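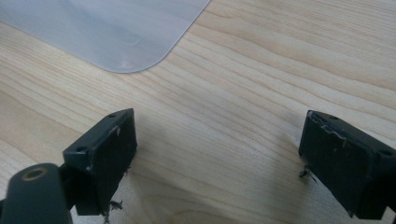 Ticket 222 – scoreboard feed, Vallotstead gym
Opened by: Masaru Ikeda
Priority: high, doors at 6

Shot clock fine. Score not updating on web box score since halftime of the girls game. Stuck at 60-57, final was higher. Fouls still come thru.

Tried: restarted scoring laptop, logged out and in. No change.

6:10 – Reiko Hamada: which game ID is it on? Vurnusport had teh same thing Monday, was still pointed at the JV game.

6:14 – Masaru: says 122. Schedule has varsity as 123.

6:15 – Reiko: thats it. Close game 122, open 123, re-enter the starters. Dont hit merge.

6:21 – Masaru: done. Test basket posted, took 3 seconds. Deleted it.

6:40 – Girls box score still wrong – will key in 4th quarter from the paper book tomorow. Leave open.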